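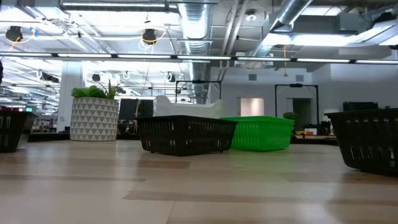 ## Trust study – progress note, July

To: Retno Pasaribu
From: Ward Smits

Quick one, the long version comes with the budget sheet.

Recruitment done. 166 people signed up, 60 sessions run so far at the Zostulley site. The rest are booked through the end of next month. No-shows worse than we planned for, mostly the early evening slots, so I dropped those and opened lunch hours instead. Better already.

Question hasn't changed from the proposal: do people follow advice from a talking robot more readily once it has admitted a mistake? Ko (the desk unit) gives the advice, participant picks a route on the map, Ko owns up or doesn't, then second round. Script is at its fourth version. Third one sounded smug, two pilot people said so in as many words.

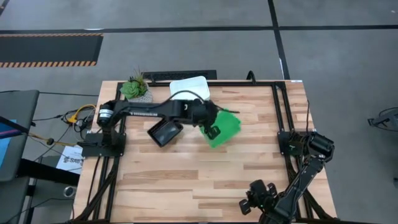

## What slipped

- Ethics amendment. Came back with one question on audio storage. Answered, waiting.
- Voice software. Clilon pushed an update that changed the pause lengths, so we threw out a morning of sessions and pinned the old version. Should of done that at the start.
- Coding of the interviews. Two coders, agreement still too low on "reluctant" vs "polite". New codebook going round this week.
- Dutch translation of the questionnaire – not started.

## Money

Participant payments on track. Spent $1,700 on transcription, which is $225 over the line for it. I'd like to move that from travel, as the Hutavico visit is now a video call. Need your OK in writing please, finance wont take it from me.

Nothing else over. Equipment line untouched.

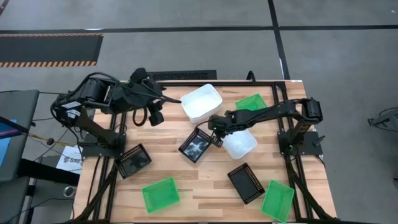
## Next

1. Finish the remaining sessions.
2. Recode the first batch with the new codebook, check agreement again.
3. Draft the methods section. Retno, you offered to read it early – still true?
4. Decide on the follow-up survey. I lean toward keeping it short, one page, by email.

No results in here on purpose, I haven't looked at the conditions split and won't until the sessions are finished. Call me after 3 pm if the travel thing is a problem.

Ward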